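Print this page
E-mail this page

Sim notebook, Vustow set
January, started 9.15

Picking up where I left it before the break. Target for the Vustow set is 60 good demos of the plate task, we had 4 on disk that I trust. The older lot from Pladlow are recorded with the wrong gripper offset and I'm not going to try and rescue them. Moved to a folder called old_dont_use. Please dont use.

Settings today: both arms live, teleop at the slower rate, wrist views and head view all saving. Physics step unchanged. Friction on the plate stem put back to default, Quispe build had it turned up so high the thing would hang off one finger, which taught the policy some very bad habits.

9.40. First few runs scrapped, all my fault. Hand not warmed up, came in too fast and knocked the stem sideways. Then one where I'd forgotten to start the recorder. Coffee.

10.05. Better. Trick is to stop short, get the stem lined up between the fingers, then go in straight and close slow. If you correct while closing you get a twist in the plate that never comes out again and the rest of the demo is spent fighting it. Upright plate, stem down between the fingers, is what we want on every keeper.
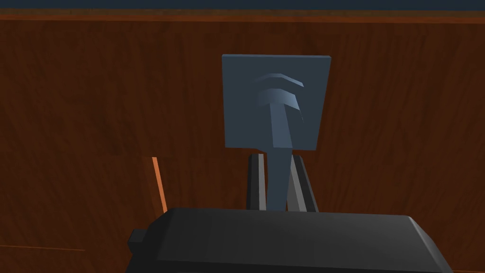 Naming: still plate_ plus run number plus initials. Someone has been putting spaces in, the loader on the Pladgate machine falls over on spaces and doesn't tell you, it just skips the file. Lost most of an hour to this before Christmas. Underscores only.

10.50. Question for whoever writes the labelling notes. When does "grasp" start? I have been marking it at first contact of either finger. The Pladlow notes say when both fingers touch. From the wrist view you can't always tell, a small gap and no gap look much the same at this resolution. Suggest we take it off the contact signal and forget about doing it by eye. Until that's settled I'm marking by eye AND saving the contact log, so it can be redone.

11.20. Tilt. Been keeping runs where the plate sits a bit off level in the grip. Went back and forth on this. If I only keep dead square ones the policy never sees a slightly bad grasp and won't know what to do with one. But too many and it learns sloppy. Decision for now: small tilt is a keep, anything you'd notice from across the room is a bin. Yes I know that isn't a number. Will get the angle out of the state log and set a proper cutoff once there's enough to plot.

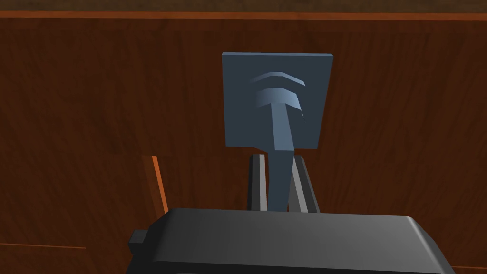
11.45. Wood texture. Same grain on every run so far, and the same reddish brown. Fine for getting the pipeline going, not fine for training. Need the texture randomiser back on before the second half of the set. Last time it was on it also changed the plate colour, which we didnt ask for. Check the config, I think the two share a material name. Lighting could do with moving about as well, soft from above every time is too easy.

12.10. Lunch, left export running.

12.55. Export died at 48 percent. Disk full. Cleared the preview videos (they can be remade from the state logs) and restarted it. Seemed happy when I left it. Would be good to have a warning before this happens instead of a dead terminal after.

1.30. Head view. I keep being asked if we need it for this task, given that the wrist does nearly all the work. Pladgate want to drop it to save space. My feeling is keep it. It is the only view that gets both arms and the room together, and when a run looks odd from the wrist it's where I go first. Also the mobile tasks later on will need it and I'd sooner have one format. The odd angle on the room doesn't bother the loader but it does bother me, after twenty minutes of scrubbing through I want to tilt my own head. Possible camera roll left over from the base pose? Look at the mount transform before anybody changes anything else.
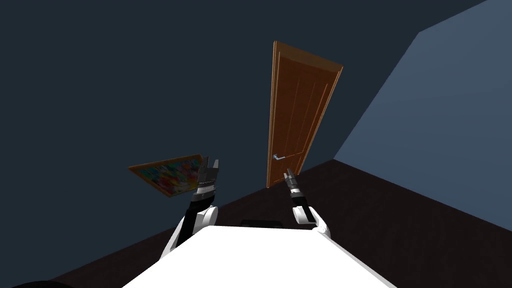
Recording checklist as of today

- recorder on BEFORE touching the controllers
- check all views are saving, not only the first
- arms to start pose, wait for them to settle
- approach slow, line up, stop, close
- hold still a second or two at the end so the end label has something to sit on
- bin it straight away if you know it's bad, don't leave it for somebody else to find
- underscores

Things still open

Grasp label, see 10.50. Tilt cutoff. Texture randomiser and the shared material name. Roll on the head view. Whether left arm should be parked or free when it isn't doing anything; I've been leaving it wherever it ends up, which probably puts junk in the action data. Parked is tidier but then we need a parked pose that everyone uses.

3.40. Tried a quick training run on what there is, just to see it go through end to end. Batch size 56 was too much for the card, halved it. Loss comes down, means nothing yet. At least the loader reads the new files and the timestamps line up between views, which they did not on the Quispe build.

4.25. Stopping. Wrists sore. Export finished, copied to the shared drive under vustow_plate. Keepers are flagged in the sheet, the maybes have a question mark, have a look at those if you get a minute and overrule me where you like. Back on it in the morning with textures.

Print this page
E-mail this page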